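## Chapter 7: Selling the Season Ticket

Clubs at every level depend on people who pay before they know what they are going to see. A season ticket is bought in the summer, when the squad is unsettled and the fixture list may be only a few weeks old. This chapter deals with how clubs set the price, who buys, and why some holders give up their seats.

We follow two clubs throughout. Gollier Town play in a ground that holds 3833 and sell some 2000 season tickets in a normal year. Tavex Rovers have a larger ground but sell fewer, and depend much more on walk-up sales on the day of the match. Neither club has changed division in the period covered, so the effect of promotion or relegation can be left until Chapter 9.

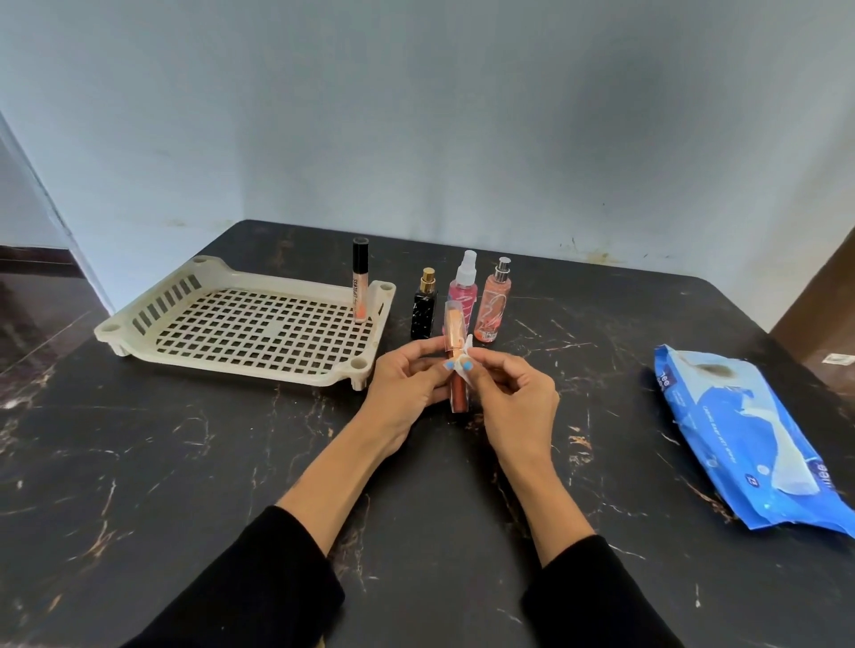

Income on match day is usually split into gate, food and drink, and hospitality. Season ticket holders count towards the first of these only once, but they spend on the other two at every match they attend. Hospitality is the hardest to cost, as the club has to decide how much of the fittings to charge to each match. A black table top with a marble pattern will serve for several seasons and is written off over that time. A beige plastic tray is cheap enough to be charged in full in the year it is bought. Students often treat both as match costs, and this makes hospitality look less profitable than it is.

The pricing model in section 7.2 was drawn up by Tomos Rosser when he ran the ticket office at Gollier Town. It starts from the number of home league matches, takes off a discount for paying early, and adds nothing for cup ties. Hamisi Mwaipopo later applied it to Tavex Rovers and found that it set the price too high for a club with many empty seats. His version is given in section 7.3.

### Terms used in this chapter

**Renewal rate:** the share of last season's holders who buy again.

**Early window:** the period in which the discount applies. At both clubs it closes in August.

**Yield:** ticket income divided by attendance, for one match or for a whole season.

### 7.1 Who buys, and when

Most renewals come in the first and last days of the early window.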